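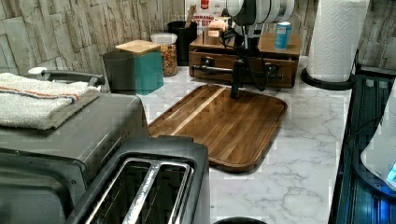
Home Buildings Maintenance Notes Forms Contact

Wall fixings in tiled kitchens: what changes this year

January
By Uriel Cortés

The Urent maintenance group has finished its review of wall fixings in kitchens at Rorkcombe and Herncombe. The review covered 647 apartments. It looked at anything fastened through or above tile: shelves, rails, hook strips, microwave supports, paper towel holders and the small steel ledges fitted at Herncombe during the last round of kitchen work. Wall cabinets were checked separately and are outside the scope of this item.

The main finding is that most loose fixings trace back to the choice of anchor. Installation errors came second. Overloading, which many of us expected to find at the top of the list, came a distant third. A shelf that pulls away under a stack of plates has usually been moving a little for months before anyone puts the last plate on it.

Wall types

There are three wall types in the kitchens, and they call for different anchors.

Type A is tile on drywall over steel studs. It is found in all Rorkcombe apartments on the street side. The drywall is a single layer, and the tile adds stiffness without adding much holding strength. A plain plastic expansion plug will grip the tile edge when first set, which gives a false sense of tightness. Once the hole edge chips, the plug has only the drywall to hold it.

Type B is tile on cement board over wood studs. It is found on the Rorkcombe courtyard side and in the top floor units at Herncombe. It holds better than Type A but is hard on drill bits. Screws that miss the stud tend to strip out of the board when tightened a second time.

Type C is tile on solid masonry, found in the rest of Herncombe. It will take almost any well-set anchor. The failures recorded in Type C walls were nearly all caused by dust left in the hole.

If you do not know which wall type you have, look at the inside cover of the unit folder. The letter is printed under the meter numbers. In units where the folder is missing, maintenance staff can read the wall type off the floor plan. Tapping on the tile is a poor test. Thick adhesive behind Type A tile can sound as solid as masonry, and voids behind Type C tile can sound hollow.

Anchors now in stock

The parts room has carried too many kinds of anchor for too long. As of January the list is cut to six, all supplied through Hajji under the existing hardware agreement. The old stock of mixed plastic plugs has been withdrawn, including the gray ribbed plugs that many residents will have seen left on windowsills after a repair. Please do not reuse them.

For Type A walls, the standard part is a metal toggle with a plastic strap. The toggle passes through the hole, turns flat behind the board and spreads the load over a wider area. It needs a larger hole than a plug, and the hole cannot be made smaller afterward, so placement has to be settled before drilling. Where a steel stud is available, a fine-thread screw with a short collar is used.

For Type B walls, the standard part is a wood screw into the stud, long enough to pass through tile, adhesive and board and still reach well into the wood. Where no stud lines up, a backing rail is fixed to two studs and the item is hung from the rail. The rail adds a little depth to the shelf, and some residents may dislike the look. It is still the only approved method for loaded items between studs.

For Type C walls, the standard part is a nylon sleeve anchor with a matching screw. Sleeve and screw are sold as a pair and should stay a pair. A screw one size down will seem to tighten, then back out as the nylon relaxes.

Drilling through tile

Mark the position on masking tape. Start with the drill at low speed and with the hammer setting off. Keep it off until the bit has passed the tile completely. On Type C walls the hammer setting may then be used in the masonry. On Type A and Type B walls it is not used at all.

Glazed tile needs a spear-point or diamond bit. Porcelain needs diamond, kept damp with a wet sponge held under the hole. Split-face and other uneven tile is a special case, as the bit will wander toward the low side of the face. Hold a scrap of wood with a guide hole firmly against the wall and drill through that. Grout lines may look like an easy way in, but a hole in a joint narrower than the anchor cuts into the tile on both sides, and several of the cracked tiles we logged began that way.

The hole in the tile should be slightly wider than the anchor. The anchor does its work behind the tile. If it expands inside the tile itself, the tile splits, sometimes a good while after the job is done. Push the sleeve in until its lip is below the back face of the tile, using a spare screw as a punch.

Clean the hole before setting the anchor. Blow, brush, blow again. A hand pump and a small bottle brush are enough.

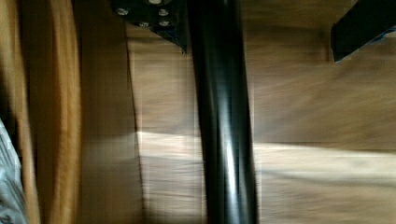

Black metal bracket with four bolt heads, next to a glossy black pole.

Tightening and rechecking

Brackets with more than one bolt should be tightened in stages. Bring every bolt up until it just touches, check the bracket for level, then tighten in a crossing order, a little at a time. Tightening one bolt fully before the others are seated tilts the bracket plate and leaves the last bolt holding it under strain. The bracket may look flat against the wall. The strain shows up later as a bolt that turns freely by hand.

Use a hand screwdriver or a wrench for the final turns. Impact drivers were involved in a good share of the stripped anchors at Rorkcombe, and staff have been asked to leave them in the van for kitchen work. Washers are fitted under every bolt head that bears on slotted or oversized holes.

On uneven tile, a bracket will often rest on two or three high points. Do not try to pull it flat with the bolts. Pack the low side with plastic shims, trim them flush, and seal the edge if the bracket is near the sink. Felt pads are fine for furniture legs and wrong for this – they compress, hold water and let the bracket work loose.

All new fixings will be rechecked once after six months. The check takes a few minutes per item: a straight pull by hand, a look at the tile around each hole, and a quarter turn with a screwdriver to confirm that nothing spins. Anything that spins is taken down and refitted with a new anchor. Thread glue and toothpicks in the hole are not accepted repairs.

Load labels

A small printed label is being added to the underside of each shelf supplied by Urent. It gives the wall type, the anchor and the load limit. The limit assumes that the load is spread along the shelf and kept toward the wall. A heavy mixer at the front edge places far more pull on the top fixing than the same mixer pushed back, even though the weight is the same. Depth matters more than most people allow for, and deep shelves have lower limits for that reason.

Microwave ovens and other plug-in ovens may be placed on a shelf only if the label says so. Where it does not, they belong on the counter with the clearances given in the maker's instructions. We had 11 reports last year of tile adhesive softening or grout discoloring behind an appliance vent, all of them in units where the appliance sat hard against the wall.

Resident installations

Residents may still put up their own light items under the existing rules. Adhesive hooks need no request. Anything that requires a hole in tile needs form K – approval is normally a matter of confirming the wall type and checking that no pipe or cable runs behind the spot. The vertical strips above and below each outlet and above each faucet are off limits in all three wall types, with no exceptions for short screws.

Anchors from the approved list can be collected from the parts room at no charge for approved jobs. The opening order from Hajji was 3,000 pieces, split across both sites, with the largest share being toggles for the Rorkcombe street side. Diamond bits can be borrowed against a signature and should come back rinsed and dry.

If a fixing in your kitchen is loose now, take the weight off it and send a repair request with the unit number and the letter of the wall type. Leave the screw in place. Pulling it out can widen the hole or drop the anchor behind the board, and then a second hole is needed. Requests that mention cracked tile are handled first. Replacement tile is held for every pattern in use at Herncombe. Two Rorkcombe patterns are no longer made, and in those units a cover plate will be fitted where a cracked tile cannot be matched.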